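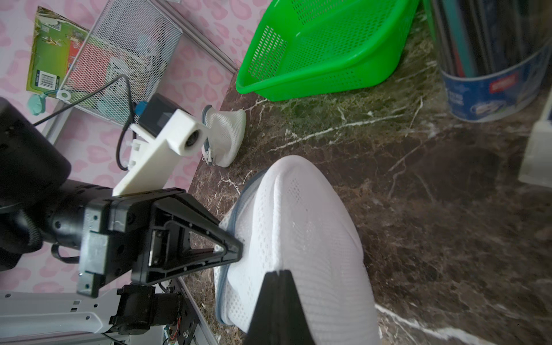

Pay for the Fingers, Skip the Subscription

Opinion, by Chantelle Mnguni
2024-08-06

Frade sells its tabletop arm kit two ways. You can buy the parts for 499 dollars and put them together yourself, or you can pay 2,000 for the Arkholm bundle, which is the same arm already built, plus a year of online training tools. I think most people should buy the first one and leave the second alone.

I have used the plain kit since February. My test jobs are dull on purpose: pick up a shoe, move it, put it down, clear small things off a surface. A mesh sneaker is a harder object than it sounds. The upper gives when you squeeze it and the sole doesn't, so a hard, flat gripper either slips or crushes. The ribbed finger is open in the middle and can press against the side of a shoe without much fuss. If Frade sold only that finger, I would still buy it.

The camera placement is the other good choice. A lens at the wrist travels with the hand, so the view stays close to the work. You do have to live with a cable looping near the joints. Mine snagged twice before I gave it more slack.

Now the bundle. Ilham Pelupessy at Frade told me it is meant for schools and small shops that don't have a person to spare for setup. Fair enough, but setup took me 3 evenings, and I am slow with a screwdriver. The online tools let you record a task and train on it — so does the free software that comes with the cheap kit. The paid version has nicer menus. After the first year you pay again, and the price of that renewal is hard to find on the order page.

Rui Brandão, who teaches with these arms, disagrees with me. He says a built arm means a class can start on day one, and that a badly seated motor can cost him a week. I take the point about motors. I would answer it with a better manual. The current one gives the gripper 5 pages and the wrist wiring half of one.

Frade should sell the built arm with no subscription attached. Until it does, order the parts, and get a spare set of fingers in the same box.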